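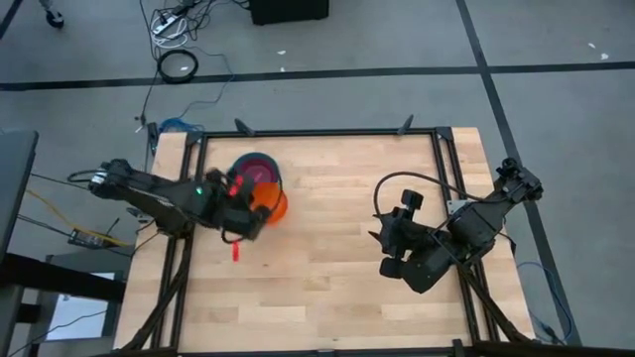
Fordale Nesting Bowls, Set of Four

We've cooked with these bowls every day since January and we still reach for them first! The Fordale set was drawn up by Su-bin Wang, who wanted mixing bowls that work just as well for pancake batter as they do for a pile of popcorn on the couch.

The walls are a little steeper than on most nesting sets, so you can whisk hard without flour going all over the counter. Every bowl has a rolled rim that's easy to hold with one hand, even when your fingers are buttery, and the pouring lip on the two larger ones is terrific - thin batters go right where you aim them.

Sizes (across the rim)
Small: 105 mm
Medium: 140 mm
Large: 173 mm
The fourth piece is a 100 mm pinch bowl that tucks inside the small one. Great for salt, chopped garlic, or one cracked egg.

Colors
Sets come in Tomato, Fog, Pine and Butter. Color runs all the way through the material, so a scratch from a fork doesn't show much. You can mix colors within a set, just leave a note with your order (we love seeing the combinations people come up with).

Care
Top rack of the dishwasher, or warm soapy water. Turmeric and tomato sauce can leave a tint if they sit overnight. A paste of baking soda and water, left on for an hour, gets most of it out. Please keep the bowls out of the oven and off the stove.

Goes well with
Ignacio silicone spatula - the curve of the blade follows the inside of the large bowl almost perfectly
Skumodeo snap lids, fit medium and large only
Kiditz step-up stool, for small helpers who want to stir

Lids are sold separately. Replacement bowls can be ordered one at a time in any size, including the pinch bowl.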